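# How a robot arm learns to push things around

Astmont is a shared workshop. People pay a small fee, get a key, and can use the saws, the 3D printers and the long benches at the back. Meinrad Eder and Aurelia Hauser have been building a robot project there since January. They call it Skirkamley, after the street Aurelia grew up on.

Skirkamley has one job. It pushes coloured blocks across a board until they are where somebody wants them.

## Why push?

You can pick up a block with your fingers. A robot can do that too, if it has a gripper, but grippers have a lot of moving parts. Meinrad and Aurelia wanted to start with something simpler, so their robot uses a rod. A rod can't grab or lift a block. It can only bump it along.

Try it yourself. Put an eraser on a table and push it with the end of a pencil. If you push in the middle, the eraser slides straight. If you push near one end, it turns. The robot has to deal with the same problem every time it touches something.

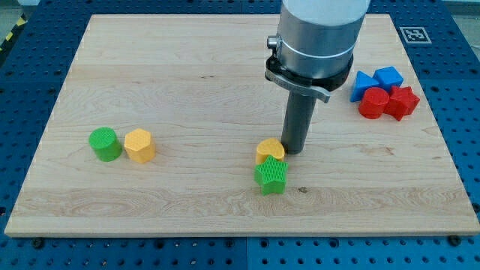
Pushing works best when you know what shape you are pushing. A cube has flat sides, so the rod can press against one and the cube will mostly go where it is sent. A cylinder is harder. Its side is curved, and if the rod is a little off centre the cylinder slips away to the left or right. A star is the trickiest, with points that stick out and dents in between. The green star close to the rod has five points, and the rod could land on any of them or in one of the gaps. Each spot gives a different kind of push.

## How does it know where to go?

The arm has several joints, and each joint has a motor. A computer tells every motor how far to turn. When all the joints have turned the right amount, the tip of the rod ends up in the right place.

The computer also needs to know where the board is. One way to help it is with a square black-and-white marker, a bit like a very simple crossword. The marker stays put on the table. When a camera finds it, the computer can work out where everything else is, measuring from the marker.

Then it makes a plan. For a job like "move the red cylinder beside the yellow hexagon", the plan might go like this:

1. Find both blocks.
2. Move the rod to the far side of the cylinder.
3. Lower it, but not so far that it scrapes the wood.
4. Push a short way.
5. Look again.

Step 5 matters a lot. Blocks don't always go where you expect, so the robot checks and changes its plan after each short push.

## How much practice?

Aurelia keeps a logbook. So far it lists 2803 pushes. In 591 of them, the block ended up facing the wrong way and had to be nudged again. She writes those ones in red pen.

## Words to know

**Joint:** a place where the arm can bend or turn.

**Prism:** a solid shape with two matching ends and flat sides.

**Marker:** a printed pattern that a computer can find easily.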